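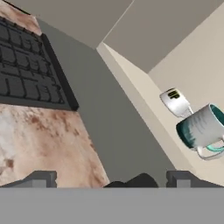
3 min read

ok so people keep asking how it's going at work since the arm came in, so thread I guess. I do the morning shift in the staff kitchen at Remholm, have for years, and yes there is now a robot in my life

first thing to know is it spends most of its time in simulation. Yusri Wibisono on the Kowalczyk side builds our kitchen on his computer and lets the arm practice in there before anything touches my real mugs (thank you Yusri!!)

he asked me to sit in on the practice runs and I thought I'd be bored out of my skull. Reader, I was not. I had OPINIONS. Who reaches for a mug like that

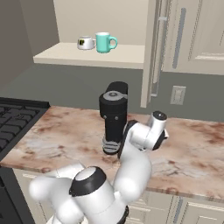
Issue 27

so in the practice kitchen the coffee machine stands right there on the counter with the arm working in front of it, and the mugs are up on an open shelf. Two of them, a white one and a mint green one. I told him the green one would be gone in a day if it was real, somebody would take it to their desk and that's that

he laughed and then he wrote it down, which I liked. Since September I get two paid hours a week just for telling him stuff like this. It's on my schedule and everything

what's changed for us: the plan is the arm takes the cup fetching and putting away. We do almost 400 cups on a busy day, and my shoulder would love to hand over some of those

what hasn't: people. Mesfin Jemal still comes down early and wants to talk about his knee. No arm is doing that part

am I worried? a bit, yeah. Yanti Govindasamy asked the manager straight out in the meeting if hours were getting cut and the answer was "not this year." We all heard the "this year"

Yanti's pushing to get it in writing, plus training for anyone who wants it, and I signed up. Faizal Nair signed up too after saying for a month he wouldn't lol

someone asked if I've named it. No. Faizal calls it Pernatell and I refuse to join in

anyway break's over, will post more when it gets a go at the real shelf

Contact | © 2019 | Back to top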